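From: Mateja Tomić
To: Bramstead History & Strategy list
Subject: Re: [Bramstead] Why the Drillska garrison gave up

Lemlem Moges wrote:

> I finished the Papadopoulos book over the weekend and I think he
> settles the matter. The garrison at Drillska had food, walls and more
> than 300 men, and it surrendered to a force that couldn't have taken
> the place in a year. He puts it down to morale. The men no longer
> believed in the war, the officers knew it, and the capital was
> too divided to send them any reason to hold on. To me that reads like
> every modern collapse we've argued over on this list. Will breaks
> first and everything else follows.

Lemlem, I read the same book and came away a lot less convinced.

My trouble with "will" is that it gets measured after the fact. A garrison surrenders, so its morale must have been low. If the same men had held out until spring we'd be reading a chapter on their iron discipline. Papadopoulos quotes 15 letters from inside the walls, and by my reading only 2 of them say anything about the war being pointless. The rest are about boots, back pay and somebody's sister's wedding. Soldiers in armies that won wrote home about the same stuff.

Then there's the food. He says the stores were full and cites the quartermaster's return on page 142. Go look at what that return covers. It's grain. It says nothing about firewood, and nothing about how you turn grain into bread in the middle of winter with no fuel and the mill outside the walls. He mentions the mill himself two chapters earlier and never comes back to it. I'd want that cleared up before I signed on to a theory about national spirit.

And what about Gurik? The river crossing there was lost in March, before the surrender, and with it went the only road a relief column could have used. The commander at Drillska knew that. A man who gives up a fort that can't be relieved, and gets his people out alive on decent terms, may have perfectly good morale. He may just be able to read a map. 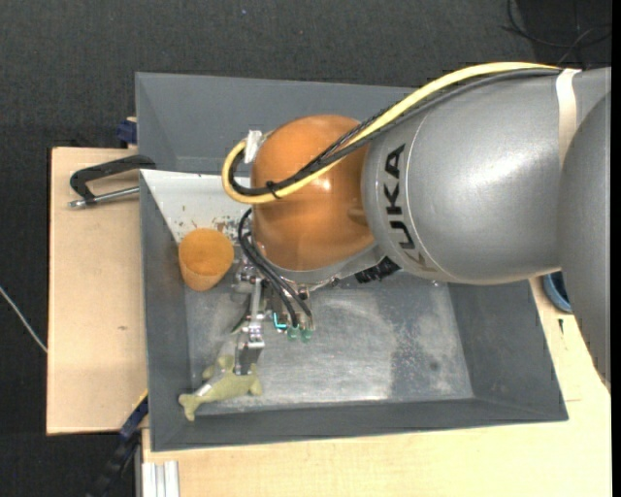 The other thing that bothers me is how quickly we jump from one fort to "every modern collapse." I've been on this list long enough to see that same lesson drawn from half a dozen wars that had very little in common. It always seems to land on whatever the writer already thought about politicians at home. Papadopoulos does it too — his last chapter is an op-ed with footnotes.

I'm not saying morale didn't matter. Maybe it did. But I'd like to see one piece of evidence for it from before the gates opened, and I haven't found it in this book. If you have a page number, send it and I'll eat my words.

Does anyone have the older regimental history? I remember it having an appendix on fuel and forage, but my copy went missing two moves ago.

Mateja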